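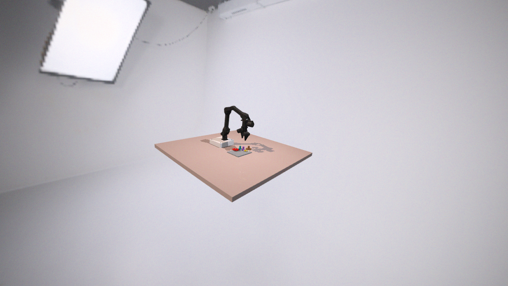

Black robot arm on a floating platform, computer-rendered.

Posted in August by Zastside Matinee

We use cookies to remember you. Accept | Manage

I have finally watched The Curse of Tlapale, which has sat on my shelf in a box from Javlow Video for 17 years. I'd been saving it for a special occasion, and on Friday the boiler packed in, so I put on a second jumper and decided that would do.

The plot, such as it is: a mining firm digs a hole in the desert outside Tlapale and wakes up the Tetel, a lizard god who has been asleep for 300 years and wakes in the mood most of us would. We know he's angry because everyone keeps saying so. We don't see him for the first hour. We do see a jeep, a great deal, driving left to right past the same cactus.

Our hero is a geologist who never looks at a rock. He has a fiancée, whose job is to hold the torch, and a rival, whose job is to have a moustache and be eaten. There's also a professor who explains the legend in a tent, then explains it again to someone who has just walked into the tent. I made toast during the second go and missed nothing.

When the Tetel does turn up, he's lovely. He's a man in a green suit with a zip you can follow all the way down his back, and he walks like somebody crossing a cold bathroom floor. He flattens a model village (8 huts, one of them used twice) and roars with what I'm fairly sure is a slowed-down cow. Then they drop the hole on him. I've thought about this and can't put it any better.

The dubbing deserves a mention. Every miner has the same voice, including the one who is arguing with himself about wages.

Would I recommend it? It runs for 100 minutes and has enough story for a long advert, but the last quarter of an hour is a joy, and the organ music has been in my head all weekend. The box promises a sequel, Tetel Under the Sea. I've started looking.

4 comments | 11 shares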